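3.2 Workstation and recording procedure

All demonstrations used in this paper were recorded at one station of our laboratory in Ulldale. The station imitates a small kitting cell, as it is found in many factories where stamped parts are taken out of a storage bin and prepared for the next operation. We selected sheet-metal brackets as the main object class. They are thin, they reflect the ceiling lights strongly, and their outline changes much with the viewing angle. In our earlier experiments with the Gretura policy these properties caused most of the failed grasps, while plastic housings of similar size gave almost no difficulty.

The robot works over a green mat. Behind the mat a white sheet carries small metal parts, which are not manipulated in the bracket task but remain in view of the head camera during every episode. We keep them intentionally, so that the policy must learn to ignore objects which look similar in color to the target. The blue bin stands on a shelf at the far side, and the brackets are placed in it by hand without any fixture. Figure 4 gives two views of the station from the head camera.

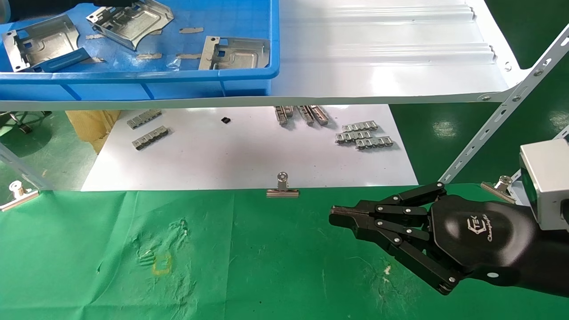
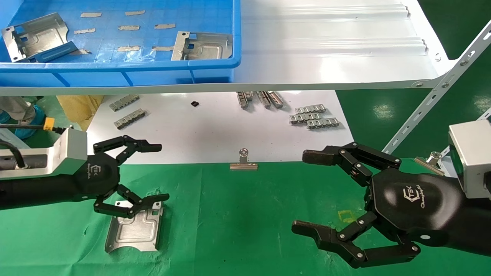 Figure 4. Head camera views of the bracket station, with the blue supply bin at the upper left and the green mat in front. First view: three brackets in the bin. Second view: two brackets in the bin and one on the mat, under the left hand.

The operator controls both arms with the Turunen teleoperation interface. One episode begins when both hands are at their rest pose and ends when the operator presses the foot switch. We did not prescribe which hand should take the bracket. In a pilot study we fixed this choice to the left hand, and the resulting policy could not recover when the bracket was lying close to the right side of the mat. With free choice the recordings are less uniform, but the recovery behavior is clearly better (see Section 5.1).

In total we collected 1032 episodes. From these, 134 were removed because the foot switch was pressed too early or because one of the joint encoders lost its signal. The remaining episodes were divided by recording session and not by single episode. This prevents that nearly identical bracket positions appear both in the training set and in the test set. We consider this point important, as a random division gave success rates which we could not reproduce later on the real robot.

Labels for the contact events were added in the Cellisura tool. An annotator marked the first image in which a finger touches the bracket and the first image in which the bracket has left its support. For strongly reflecting surfaces the first event is difficult to decide from the head camera alone, therefore the motor current of the fingers was displayed next to the video. A subset of 70 episodes was labeled a second time by Amanuel Tesfamariam, who did not see the first labels. We used the difference between both labelings to set the tolerance window for the evaluation in Section 4.

3.3 Observation and action space

The policy receives the head camera image, the joint positions of both arms and the joint positions of all fingers. The motor current is not given as input.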